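What's Inside a Computer, Anyway?

Posted 5/8/20

When I was a kid I thought a computer was the screen. I'd pat the top of the monitor and say "good computer," and all that time the real computer was the big box down by my feet! So today we're going to take the side off the box and have a look around in there.

First, the biggest flat piece. It's called the motherboard, and every other part either plugs into it or has a cable running to it. I think of it as a town. The parts are the buildings, and thin lines of metal are the roads. Messages zip along those roads all day long, way too fast for you or me to follow.

The most important building in town is the processor. You might hear a grown-up call it the CPU. It follows instructions one after another: add these two numbers, move that one over there, check if somebody pressed the space bar. It sits in its own little seat called a socket, usually with a shiny metal lid on top that helps carry the heat away.

Then there's the graphics card, and this one's my favorite. Your screen is made of tiny colored dots, and something has to work out the color of every single dot, over and over, each second. That's a huge pile of coloring homework! A graphics card has lots of small helpers inside its main chip that all color at the same time. Imagine you had 1,000 squares to fill in and just one crayon. Now imagine 30 friends turned up with crayons of their own. You'd be done before snack.

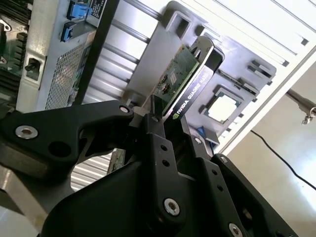
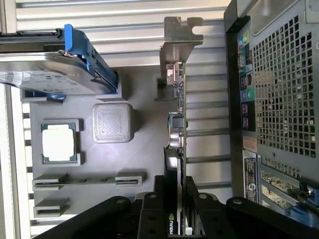 A graphics card in an open computer case. The board in the second picture is a 3D-printed model, with a processor in its socket and a silver hard drive near the top left.

Did you spot the hard drive? It's the part that remembers things when the power is off. Your drawings, your saved games, the story you wrote about the haunted sandwich — they can all live on a drive like that. Some drives ride in a plastic tray called a caddy, which is a bit like a drawer for your socks, except it slides into a computer.

And see the slot shapes on the model board? On a working motherboard, slots like those are where cards plug in. A card has a row of little gold stripes along one edge, and those stripes touch metal inside the slot so messages can get across. You have to line the card up straight and push evenly. If it's crooked, it won't go in, and pushing harder is a bad idea (ask me how I know).

Want to build your own motherboard town? Get a cereal box, cut out one big side, and draw the roads with a marker. Glue on a bottle cap for the processor. Cut a slit for your slot, and slide in a piece of card with anything you like drawn on it. Mine has a dragon.

One rule before you go: please don't open a real computer by yourself. Get a grown-up, and make sure it's switched off and unplugged first.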